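首页 课程项目 项目报告 设备与采购 下载 联系我们

桌面机械臂夹取平台二期设备采购与预算规划报告

课程:机电系统综合实践
小组:Nivora 组
执笔:Hauke Haberkorn
指导教师:Hanneke Hoekstra

一、背景

本组上学期完成了一套3D打印桌面机械臂的装配和基本调试。二期的任务是在现有硬件上做小件物品的夹取试验,并把平台整理到可以交给下一届同学继续使用的程度。学院给二期的设备经费上限是700欧元,要求在三月前提交采购计划,写清楚买什么、为什么买、先买哪些。本报告就是这份计划和它的依据。
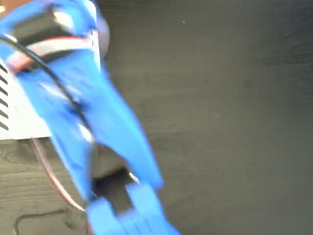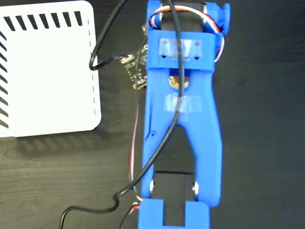
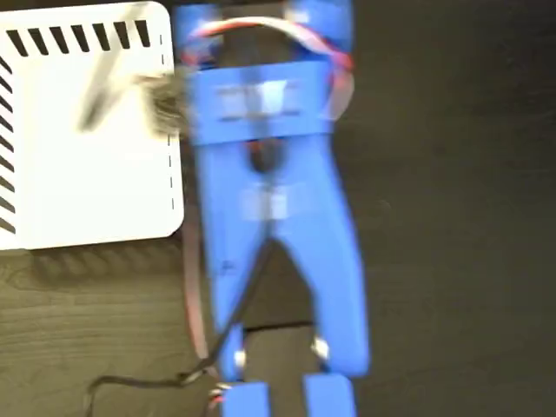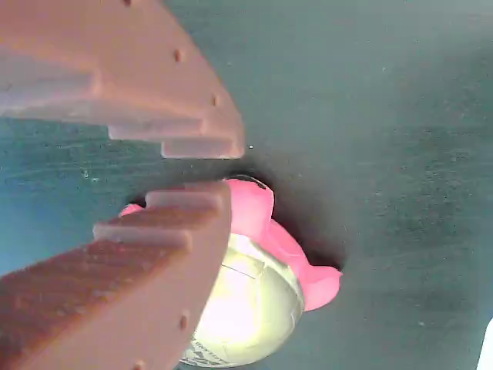 图1至图4 二期工作现场。图1至图3为蓝色机械臂及其线缆,图4为夹爪与带粉色花边的球形物件。

二、现有设备情况

机械臂的主体是打印件,关节由舵机驱动,连杆为分叉式结构,舵机夹在两条支腿之间。这种结构拆装方便,换一个舵机不需要把整条臂拆开,缺点是螺钉反复拧过以后孔会变松。一期结束时我们已经换过两次肩部的连杆,打印文件都保存在组内的共享目录里,二期可以继续使用,不必重新设计。

线缆是目前最乱的部分。从图2可以看到,黑色线缆搭在臂上,另有一根接到桌面上的小电路板,舵机线从上部关节绕过去。一期我们没有为走线留预算,线是哪里够得着就从哪里走,长度也不统一。机械臂大幅度转动时,线会跟着摆动,有时压在连杆上。组内讨论后一致认为走线要列入二期的必做项目。

电路板现在平放在桌上,没有固定。插头受力时板子会被带着移动,一期有一次调试中断,查了一个下午,最后发现是插头松了。这件事对采购计划影响比较大,后面关于固定件和备用线的两项都是由它而来。

夹爪的指面带有阶梯状的齿(见图4)。齿形夹爪对有棱角的物体比较合适,对球形和软质物体,接触面积偏小。二期的试验物件里球形和软质的占多数,所以夹爪指面需要另外准备几种可以更换的方案。

三、需求整理

我们先让每个成员各自写一份清单,再合并。第一稿合并后有30项,其中有不少重复,也有一些属于“有了更好”的东西,例如第二台电脑显示器和一套带抽屉的工具柜。与指导教师讨论后删到16项,按下面三条原则处理:

1. 没有它试验就做不下去的,列为甲类。
2. 没有它也能做,但会明显拖慢进度的,列为乙类。
3. 可以从实验室借到的,不买,写入借用清单。

甲类包括备用舵机、舵机线与延长线、电路板固定座、打印耗材、夹爪指面材料和一只带过流保护的电源。乙类包括线束套管、扎带、可调支架、备用螺钉和热熔螺母等。示波器、热风枪和台钳都从实验室借用,借用单由组长统一填写。

四、主要项目说明

(一)舵机

舵机是预算中最大的一项,也是意见分歧最多的一项。一种意见是全部换成总线舵机,接线少,可以读回位置;另一种意见是保留现有舵机,只买备件。我们比较了两家供应商的报价。Grirnlow 的总线舵机单价较高,交货期为18天;Mikel 有与现用型号尺寸一致的标准舵机,现货。全部更换的话,仅舵机一项就会超出经费上限,而且打印件的安装孔要重新画。最后决定不整体更换,向 Mikel 购买备件,数量按每个受力大的关节一只备件计算,另加一只供夹爪使用。

总线舵机没有完全放弃。我们在计划里留了购买一只的费用,用来在单独的测试架上做对比,结果写给下一届参考。

(二)电源与线缆

一期使用的是从别的项目借来的电源,二期要归还。新电源的要求是输出电流有余量,能设过流保护,接口与现有接线板一致。多个舵机同时启动时电流会有尖峰,选型时以此为准,不按平均电流算。

线缆统一购买成卷的三芯线,自己压接头。买成品延长线单价更低一些,但长度只有固定几种,装上去要么太长要么太短。压线钳实验室有。压接头的消耗量按需要量的两倍购买,第一次压线的人报废率比较高。

走线方案为沿连杆外侧布置,每个关节处留一段活动余量,用打印的线夹固定。线夹不需要采购,只计入打印耗材。

(三)夹爪指面

打算准备三种指面:现有的齿形、平面贴硅胶片、弧面贴硅胶片。硅胶片向 Ifans 购买,按张裁切,可以选厚度。我们要了两种厚度的样片,样片费用不计入项目经费。指面底座自己打印,安装孔与现有夹爪保持一致,更换时只拆螺钉。

试验物件不另外采购,由组员从家里带来,每件编号并登记尺寸和重量。

(四)固定与工作台

工作台使用实验室现有的桌子,不购买新桌。机械臂底座和电路板需要固定,考虑过直接在桌面打孔,实验室不同意,改为用一块底板加夹具固定在桌沿。底板上预留安装孔,电路板装在带盖的打印盒内,插头处加应力释放。底板材料在校内车间购买,价格低于外购,车间要求提前一周下单。

五、预算安排

经费上限为700欧元。我们没有把它用满,留出一部分作为机动,专门应付舵机烧毁和运费变化这两种情况。一期的教训是运费没有单独列项,结果三次小额下单的运费加起来相当于买了一只舵机。二期把同一供应商的物品合并为一次下单,运费单独列一行。

各项按金额从大到小依次为:备用舵机、电源、打印耗材、线缆与接头、硅胶片、底板与固定件、零星小件。详细单价见附表,附表随报价更新,以最后一次更新为准。

如果经费被削减,删减顺序也已商定:先取消对比用的总线舵机,再取消可调支架,然后把打印耗材从两种颜色减为一种。甲类项目中的电源和线缆不参与删减。

六、采购顺序

第一批:电源、线缆、接头、打印耗材。这些到货后即可开始重新走线,不需要等舵机。

第二批:备用舵机和螺钉类。Mikel 为现货,可在第一批验收后下单,这样若发现接口不符还能调整。

第三批:硅胶片和对比用总线舵机。这一批对主线进度没有影响,其中总线舵机要把交货期算进去。

每批到货后由两人共同验收,核对型号、数量和外观,舵机逐只通电转动一遍再入库。发票原件交学院,扫描件存入共享目录。入库记录包括存放位置,一期有一包螺钉买了两次,就是因为找不到第一包。

七、风险

舵机备件型号停产的可能性不大,但供应商批次之间的行程略有差别,换上后需要重新标定零位。标定步骤已经写成文档,每次更换按文档执行。

重新走线期间机械臂不能用于试验,预计停用一周。这段时间安排其他成员做指面打印和试验物件登记。

底板由车间加工,如遇期末排队可能延后。备用做法是先用现成的木板和夹具临时固定,待底板到货后再换。

八、未定事项

对比用总线舵机的测试架由谁来做还没有确定。Hoekstra 老师建议与隔壁小组合用一套,需要下次例会再谈。

学院是否允许向 Ifans 这样的非常用供应商直接下单,已经发邮件询问,目前没有收到答复。如果不允许,硅胶片改由组员垫付后报销,金额不大,手续按学院零星采购办理。

附表:设备与耗材单价表(单独文件)
附件:实验室借用清单、舵机标定步骤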